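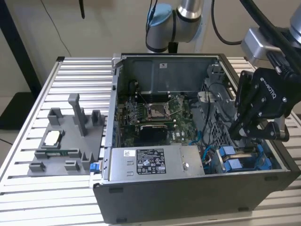 Open tower on the bench, CPU socket empty.

Sewing & Fabric > Linings and Sheers

Topic: Altitz voile for curtains or a skirt?

bobbinthief
20 Jan 2021
I have 12 yards of the Altitz cotton voile in oatmeal, bought during a weak moment. The plan was bedroom curtains. Now I'm wondering about a gathered skirt, as I own windows but would get more compliments on the skirt. Does it hold up to washing?

hemlock_and_seam
It washes fine. It also shrinks like it has somewhere to be. Prewash twice, warm, then dry it the way you mean to dry it later.

Roya Fallahi
Twice is overkill. I prewashed mine once and the skirt still fits, which is more than I can say for most things I made in January.

hemlock_and_seam
Was yours from the Skernport mill outlet? Theirs comes already rinsed. The stuff sold by the bolt is stiff as a cracker until you wash it.

Roya Fallahi
It was Skernport, yes. Fine. Twice for the cracker version.

pinsandneedless
Curtains. Voile as a skirt needs a lining, and once you've lined it you have made two skirts and can only wear one. Ask me about my sister's wedding.

bobbinthief
What happened at your sister's wedding?

pinsandneedless
Static.

oldsinger2000
I'd line it with the Idahosa batiste. Same weight, no cling, and it takes a narrow hem without a fight. Skip the poly lining no matter how nice the color is.

pinsandneedless
Batiste wrinkles if you look at it. She'll be ironing two layers every time she leaves the house.

oldsinger2000
Some of us own an iron - it's that warm thing under the fabric pile.

Roya Fallahi
Why not both? Nine yards for the curtains, if the windows are the ordinary kind, and the rest for the skirt. Use a 70 needle and loosen your tension a bit or the seams will pucker.

bobbinthief
Windows are ordinary. Splitting it, then. I'll wash the lot twice and order a swatch of the batiste before I commit to ironing. Does anyone know if Cestudau thread is all right on voile, or is it too heavy?

hemlock_and_seam
The fine one is good. The all-purpose shows at the hem.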